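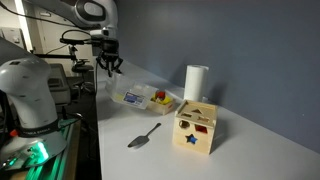 July. Notes by Chacko, for the Arncombe talk

Leasehold flats in old mill buildings, what to ask before you buy. Keep moving, last time overran.

Start with hands up: who's viewed one already? Who's made an offer? Pitch it to whoever puts a hand up.

Opening. People fall for the windows. Fine, so did I. Big room, iron columns, bare brick, and you've stopped reading the paperwork by the time you reach the kitchen. Tonight is the paperwork. Sorry.

Lease length first. Tosar Mill, the flat I keep going on about, had 65 years left when it came up for sale. Not mentioned on the advert, you had to ring up. Lender said no. Buyer then had to get the seller to start an extension before completion, whole thing dragged on into winter. Ask for the years left in the first phone call. Write it down. Get the agent to put it in an email.

(pause, drink water)

Service charge. Ask for three years of accounts, the real ones, and next year's budget. Look at what moves. Lifts, roof, insurance. Old mills have a lot of roof. If the figure has sat dead flat for years ask what hasn't been done.

Reserve fund. Is there one, how much in it, what's it for. At Grostitz Works it stood at 600 pounds. For the whole building. Let that sit a second. Then say the gutters were next on the list.

Windows!! Always get a question on these so do it now. Who owns them? Lease may say frames are the freeholder's and glass is yours, or all yours, or it's so badly worded that the solicitors write letters to each other. Metal frames, single glazed, cold in January, lovely in May. If the building's listed you can't just swap them for plastic. Consent needed, and secondary glazing might need it too, ring the council and ask before ordering anything.

Noise. Timber floors between flats in some conversions, concrete in others. Go back at 6 in the evening when people are home. Stand still in the bedroom. Ask the seller to put the telly on next door if it's a friendly sort of viewing.

Floor area. Mezzanines get counted in when you can't stand up on them. Take a tape. Ask whether the platform was there at conversion or added later, and if later, where's the building control sign-off. Seen 2 sales fall over on this one.

Parking, quick. "Allocated" can mean a right to park somewhere in the yard if there's room. Look at the plan, find the coloured bit, check its the same bay they showed you.

Heating. Communal boiler or your own? If communal, who reads the meter and who sets the price. Skip if short of time.

Managing agent. Ring them. See how long it takes for somebody to pick up. Ask residents in the hallway as well, they will tell you far more than you wanted.

Solicitor. Pick one who does leasehold all week. Not your cousin's divorce man. Send them your list of questions at the strat, they can't chase what they don't know you care about.

Fire safety bit: ask for the current risk assessment and whether any works are outstanding and who's paying. Don't get drawn on individual buildings. If someone names theirs, take it up at the tea table after.

Questions. Handout by the door, checklist on one side, space for notes on the other. Mention Arncombe drop-in, same room, bring your lease if you have it.

Contact: Chacko, via the Arncombe front desk | © Chacko | Back to top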